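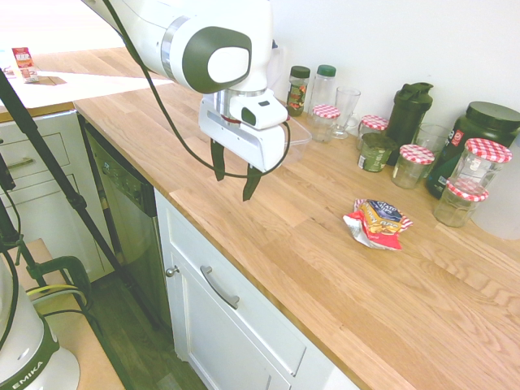
Annick Dhillon wants the jars sorted by what's going in them, size second, and she's probaly right. So – redo of Monday's plan for the Tulleck counter.

Checkered lids stay together, back wall. Green lids seperate. Glasses go up on the shelf, not in with jars. Shaker bottle same.

Chips: bag still out on the butcher block. Needs a clip or a tin, ask Annick which.

Labels – 11 printed, 4 smudged, reprint. Big green tub too tall for the shelf at Cuervo, leave on counter for now. Measure shelf gap before lunch

Last updated: Monday, 4 pm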